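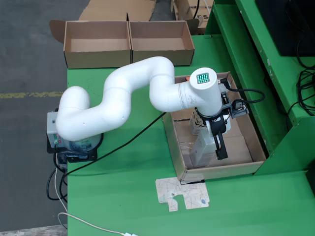 Natanael Moura
Outings editor, Plarkham Local Life

I had been meaning to go to the Akden paper mill open day for more than 13 years, ever since my aunt came back from one with a writing pad so lovely that she never wrote a word on it. Something always got in the way. A christening, a bad back, a year when I turned up in Drarnamcombe a whole month early and had a very nice lunch instead. So when April came round again I put my walking shoes by the door the night before and set off straight after breakfast.

The mill sits at the bottom of the village where the lane runs out, and you smell it before you see it. I had expected something sharp and chemical, but it is more like damp cardboard and boiled linen, with a bit of river mixed in. Tours leave from the yard, and ours was led by Mrs Fagundes, whose husband's family took the place on when it was making nothing but sugar paper. She has a voice that carries over running water, and she let us ask as many questions as we liked (I asked a good many, and I would like to thank the rest of the group for putting up with me!).

We began in the rag loft. Akden still makes its best sheets from cotton, mostly offcuts from shirtmakers, and the cloth comes up here to be sorted by hand before anything else can happen. Buttons are the enemy. One missed button can leave a mark in sheet after sheet, and there is a big sweet jar of the ones they have caught over the years, which children are allowed to rummage through while the grown-ups hear about thread counts.

From there it was down a steep stair to the beater, a long oval bath where the rag goes round and round with water until it turns to something like thin porridge. A batch takes nine hours, and the only real test is an old one: you scoop a little into a jug, hold it up to the window and look for lumps. I had a go and said it seemed fine to me. Mrs Fagundes said it wanted another two hours.
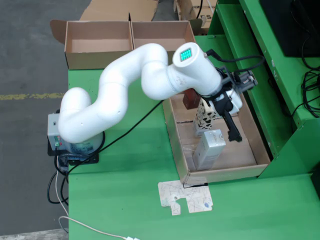 At the green table, Drarnamcombe, April

The vat room is where everyone wants to be, and I would advise getting yourself near the front. The vatman dips his mould into the pulp, lifts it level and gives it a little shake, forwards and then sideways – it is over before you have worked out what he did. That shake locks the fibres together. He told us it took him two winters to get it right and that he still loses it for a day or so after a holiday. The wet sheet is then turned out on to a piece of felt, another felt goes on top, and so the pile grows until it is ready for the press.

We were each allowed to make a sheet of our own. Mine came out thick at one end and nearly see-through at the other, and I am unreasonably proud of it. They dry them for you and post them on, so do write your address clearly on the slip.

Tea was in the old drying loft, with the shutters open and a breeze coming through. The cheese scones were excellent and the lemon cake had gone by the time I reached it, so go up early if you care about cake. The little shop sells seconds by weight, and I came home with enough envelopes to see me through several Christmases.
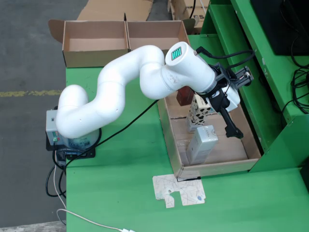 Do you need to book for the sheet-making?
Places are given out in the yard on the morning itself, so the best thing is to put your name down as soon as you arrive. The rest of the tour can be joined at any time before the last group sets off.

The stairs to both lofts are steep and there is no lift, though the vat room and the shop are on the level. Wear shoes you don't mind getting splashed. Parking is in the field behind the chapel, and it was soft going when I was there, but the bus from Plarkham stops at the top of the lane and the walk down is a pleasant one, with primroses all along the bank.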